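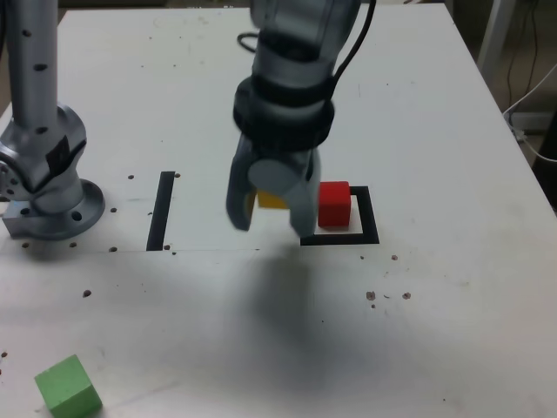 How a Robot Learns to Put Blocks Away

Have you ever taught a small child to put toys in a box? You can say "put the toys in the box," but a very small child does not understand all the words. So you take one toy, you put it in the box, and the child looks at you. You do it again. After some time the child takes a toy and tries it.

Robots can learn in a similar way. In this article you will read how a robot arm is taught to pick up cubes, and how researchers find out if the teaching was good.

The job

The robot arm at the top of this page has a gripper with two gray fingers. On the white table there are cubes in different colors. You can find a red one, a yellow one and a light green one. There is also a box shape made with thick black lines, and the red cube is inside it.

For you, moving a cube into a box shape is very easy. You don't think about it. But try this: sit at a table, close one eye, and pick up a sugar cube with two pencils. Now you have to think about many things! Where is the cube? How far is it? Is it straight or turned? How hard do I press? When do I open the pencils?

A robot must answer all these questions too, and it must answer them many times every second.

Two ways to tell a robot what to do

The older way is to write every movement in a program. Go left this much. Go down this much. Close the fingers. Go up. This works very well in a factory where each part always comes to the same place. But what if somebody pushes the cube a little to the side? The robot goes to the old place, closes its fingers, and catches only air. It does not know that something is wrong.

The newer way is to show the robot. A person guides the arm through the job, and the computer saves everything: what the camera saw, how each joint was turned, if the fingers were open or closed. One such recording is called a demonstration. After many demonstrations, a learning program looks for the connection between what the camera sees and what the arm should do next. Scientists call this imitation learning. To imitate means to copy.

The Rolau study

A research group in the town of Cluselstead wanted to know something about this copying. Their project has the name Rolau. The question was simple: is it better to show a robot the same thing very many times, or to show it fewer things that are more different from each other?

What do you think? Stop reading for a moment and make your guess. A guess like this, made before the test, is called a hypothesis.

To get the answer, the group made two collections of demonstrations.

The first collection was the big one, with 3279 demonstrations. In these, the cubes always started in nearly the same places.

The second collection had only 1578 demonstrations. But here the people changed the start every time. The cubes were near, or far, or turned, or close together.

Then the same learning program was trained two times, one time with each collection. Everything else stayed the same: the same arm, the same table, the same cubes. This is very important. If you change two things together, you can't know which one made the difference. It is like when you bake a cake with new flour and also a new oven. If the cake is bad, is it the flour or the oven?

The test

Now came the exam for the robot. Each of the two trained programs had to do the job 1000 times. The cubes started in places which were not in any of the demonstrations, so the robot could not just repeat an old movement. A try was good when the cube was fully inside the black lines and the fingers had let it go. If the cube was lying on the line, the try was not good. The group wrote down this rule before the first try, so that later there could be no discussion.

The result: the program that learned from the smaller, mixed collection did better. It put more cubes in the right place than the program with the big collection.

Was your guess correct?

Why did this happen?

Think about learning to catch a ball. If your friend always throws it from the same spot, straight to your hands, you become very good at catching this one throw. Then one day the ball comes high and from the left, and you miss it. Another child has practiced less, but with high balls, low balls and fast balls. This child knows better how to move when something new comes.

The program with the big collection had a similar problem. It knew one kind of start extremely well. When a cube was in a new place, it often moved the arm toward the place it remembered.

But be careful with the result! It doesn't mean that having many demonstrations is bad. The group thinks that a big and mixed collection would be the best of all. They have not tested it yet, so for now it is only a hypothesis. It also doesn't tell us what happens with cups, socks or bananas. The study was made with cubes.

Try it yourself

You can play this experiment with a friend. You need 6 small blocks, a sheet of paper, a marker and a scarf.

1. Draw a big box on the paper with the marker and put the paper on a table.

2. Your friend is the robot and wears the scarf over the eyes. You are the teacher. Hold your friend's hand and guide it to a block, then to the box. Do this with all the blocks, starting from the same place each time.

3. Now put a block in a new place. Your friend must find it and bring it to the box without help. Write down if it worked.

4. Do the teaching again, but put every block in a different place. Then test again in the same way as before.

Remember that your friend has also practiced more by the second test. Can you find a way to make it more fair?

Words to know

Gripper: the part of a robot arm that holds things.

Demonstration: one recording of the job, done with a person guiding the arm.

Imitation learning: learning by copying what was shown.

Hypothesis: a guess that you can test.

Comments (3)

Zonura
We did the scarf game in class and my robot put the block in my juice. It was the second test too.

Gallagher
My daughter asks if the robot gets tired after 1000 tries. I said no, but I think the people do.

bluekite
I guessed the big one :( Please make one about robots that can draw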